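Sotus (disassembly cell)

Sotus is a robotic work cell used for taking apart desktop computers at the Plarkstead recycling plant of Essien, a firm that recovers parts and metals from office equipment. The cell has one arm with a two-finger gripper and a wrist camera. It is operated together with a human worker, who opens the cases, deals with cables the arm cannot reach and takes over when a grasp fails. A second cell of the same layout is installed at the firm's site in Lorundale and is kept as a training and test station.

Background

Before the cell was built, all computers arriving at Plarkstead were stripped by hand. The work was slow because desktop cases differ in the placement of the drive bays, the power supply and the wiring between them. Essien first tried a fixed sequence of movements for a single case model, but the plant rarely received enough machines of one type to make this worthwhile. The present cell relies on an operator to choose the next step and on the arm to carry out the pulling and lifting.

Layout

The arm is bolted to a steel plate at the back of the bench. The operator stands on the opposite side, within reach of the work and of the stop button. Cases are laid on their sides with the cover removed. They are not clamped during cable work, as some need to be turned partway through, but a clamp is used when drives are pulled from a tight bay.

Three bins stand to the left of the bench. They receive cables, drives and circuit boards. Steel cases go onto a cart once they are empty. Fans are left in the case until the end because they help protect the board from a dropped tool.

Gripper

The gripper is a linkage type in which each finger is carried by a pair of bars. This keeps the fingertips parallel through most of their travel. The tips are narrow so that they can enter the space between a cable bundle and the case wall. Wide rubber-faced tips were tried first and gave a firmer hold on drives, but they pushed wires aside when closing on a connector.

The links turn on metal pins and are held by hex-socket screws. Wear at these joints shows up as side play in the fingertips, which is more of a problem in computer work than a loss of gripping force. 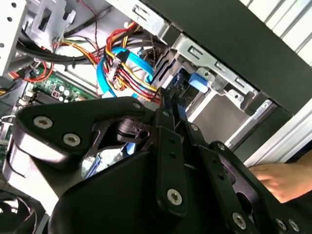 The gripper working at an open desktop case, with the power wires and a blue flat cable to the left of the fingertips.

Setup

Setup is done at the start of each shift and again after any change of fingertips. The arm is moved to its home position and the gripper is opened and closed several times without a load. The operator then closes it on a steel gauge block 20 mm wide and compares the reported opening with the width of the block. If the two differ by more than 2 mm, the gripper is zeroed and the check is repeated.

The camera is checked next. A printed target is placed on the bench, and the arm is brought over it at two heights. The target has to be sharp at the lower height, where most cable work takes place. The camera is mounted close to the fingers and the gripper takes up much of its view, so the operator also confirms that both fingertips can be seen when the gripper is closed.

Lighting is adjusted last. Bare metal rails and drive cages reflect strongly, and a lamp placed directly overhead can hide the edge of a connector. The lamps at Plarkstead are set low on both sides of the bench. At Lorundale a single diffused panel is used.

Force limits are stored separately for cables, drives and boards. The cable limit is the lowest. It was reduced in March, after a number of connectors had been torn from their boards with the solder pads still attached. Such boards can still be sold for metal recovery but not for reuse.

Working sequence

The usual order is data cables, power cables, drives, expansion cards, power supply and motherboard. Zip ties are cut by the operator before the arm enters the case. A tie left in place can join two bundles that appear separate, so that a pull on one moves the other.

Connectors are gripped on the plastic body wherever possible. Flat cables are an exception if they have a pull tab. Latched connectors have to be released by hand, and the operator keeps one hand clear of the arm while doing so. The arm runs at reduced speed whenever a hand may enter the work area.

Maintenance

Cleaning is the most frequent task. Dust from old computers collects in the finger joints and forms a paste if it meets oil, for which reason the joints are brushed dry and lubricated only at the inspection interval. Compressed air is not used on the gripper, as it drives dust into the housing.

The pivot screws are inspected every 14 days. Each one is marked with a line of paint across the head and the link, and a broken line shows that the screw has turned. Loose screws are removed, cleaned, treated with a medium-strength threadlocker and tightened with a torque driver. Screws with rounded sockets are replaced. The fingertips are changed as a pair, even if only one is worn.

The gripper cable is checked at the same time for cuts and flattened sections, mainly where it leaves the wrist. Sheet-metal brackets inside computer cases are the usual cause of damage.

Common faults

A gripper that stops before it is fully closed most often has a scrap of wire insulation caught behind a finger bar. It is removed with tweezers after the arm has been powered down. Uneven closing points to a bent bar or a worn pin. Bent bars are not straightened, and the whole finger is exchanged.

If the camera image drifts out of line with the fingertips, the mounting screws are checked before any recalibration. The first service record for the Plarkstead cell, dated 12 May 2022, describes a fault of this kind that had been corrected twice in software before the loose mount was found.

Records

A paper log is kept at each cell and copied into the plant's maintenance system. Entries give the cycle count, the part replaced and the result of the gauge block check. The Plarkstead log had reached 222 entries when the two sites adopted a common form. Older entries use the part names of the first gripper and do not always match the current spare parts list.

See also

Robot end effector
Electronic waste
Disassembly line
Preventive maintenance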